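Sunday, late

Back from the expo hall, shoes off, and the folder of quotes is on the kitchen table where I said it wouldn't be. Madhu Dixit wants my number by the end of March. She doesn't want my opinion, only the number, and I keep writing the opinion.

Drenero had the booth by the far aisle. Ariel Magbanua was doing the talking for them, and he is good at it, which made me trust him less. Their pitch is table clearing: plates, cups, small loose items, the kind of thing our Flestusham site does by hand all day. I asked what a clearing station costs with everything in it and got three different answers before lunch. The arms are one line. The hands are another line. The table, the mounts, the cabling and the "onboarding" are all under a heading called Services, and that heading has no total.

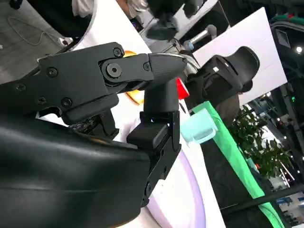

Replacement fingertips are the part that bothers me. Ariel quoted $64 each and said we'd hardly go through any. Hardly any per what? Per month, per shift, per thousand picks? He said it depends on the load. I wrote "depends" in the margin and underlined it. Omprakash Vashisht, who came along for the maintenance side, asked how long a swap takes and was told it's quick. He wrote that down too, with a question mark.

Service visits are $695 a day plus travel. Last year we had the old conveyor people out more often than I like to remember, and they were closer.

Araceli Campos thinks I'm being unfair. Her view is that we should lease one station for the spring, call it the Tola trial, and stop arguing from brochures. She may be right about the lease. But I've seen trials here before – they get a name, then a sign, then they're in next year's budget and I'm the one explaining it.

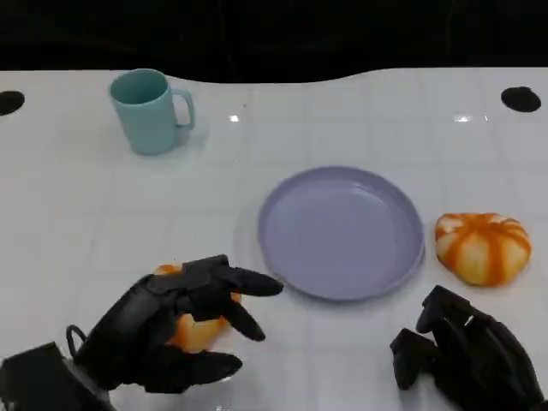 What I want to know is what happens with our stuff. Our trays are scratched and our cups come back stacked with napkins jammed in them. I asked if we could send a box of around 200 pieces for them to test on. Ariel said sure, and that there would be a $500 handling fee. To test their own product! Sarita Tripathi laughed out loud when I told her on the phone.

The rival quote from Mao is cheaper up front and vaguer about everything else, so that's no comfort.

For Madhu I'll put down the lease only, no purchase, with fingertips and service days as separate lines so they can't hide. Need to ask Omprakash about floor power before I send it. Also find the parking receipt.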